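Laundry and Linen: Arrangements for the Household

November 4, 2025

Readers of this blog will be aware that I returned to living in a shared house in August, having been on my own for nine years. The present entry sets out how clothes are folded and put away here. It is offered to those who wrote in after the previous entry, in particular Nayeli Ochoa, who asked whether a bed is a suitable place for the work. In my view it is.

A bed provides more room than any table we own, and stands at a reasonable height for the back. The rose-patterned sheet in pink and white is kept on for this purpose. Dark clothes show up well against it, and so does any fluff they have collected. Black items are dealt with first, while the light from the window is still good.

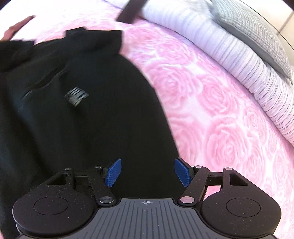

Larger garments should be laid out fully before any fold is made. The sleeves are straightened, the collar is set flat and the creases are eased towards the hem with the palm of the hand. Items with a printed or sewn emblem are folded so that the emblem lies inside. My sister-in-law, Yareli Trujillo, prefers it on the outside, and her own clothes are done accordingly.

The finished pile is taken to the chest of drawers on the landing. Each resident has one drawer, 58 centimetres wide, which will accept 14 folded tops if they are stood on edge. Trousers are hung. Socks remain the responsibility of their owners, and unmatched ones are held in a bag on the door until the end of the month.

I have been asked about drawer liners. Ours are plain paper, cut to size and replaced when they tear. Scented liners were tried in August and withdrawn at the request of Heriberto Montes, who has the room nearest the landing.

Bedding will be covered in a separate entry, including the matter of fitted sheets, on which I have still to reach a settled method.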